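Quiénes somos

Potik empezó en Trunddale con 2 máquinas de coser y un alquiler que no podíamos pagar. Dieciséis años después seguimos en el mismo local, ahora con goteras propias.

Hacemos ropa de cama infantil: sábanas, fundas y alguna cosa que los clientes bautizan por su cuenta. El catálogo tiene 123 referencias. La 409 existe, pero es un error de numeración que ya nos da pena corregir.

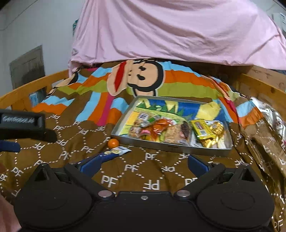 Tela rosa sobre sábana de rayas, entre barandillas de madera.

En octubre abrimos un segundo taller en Fudville, con calefacción, lujo que en Trunddale se comenta con cierto rencor. No hacemos envíos urgentes. Los arreglos de dobladillo son gratis el primer año; después, según el humor del taller.

Atendemos por teléfono por las mañanas, cuando paran las máquinas.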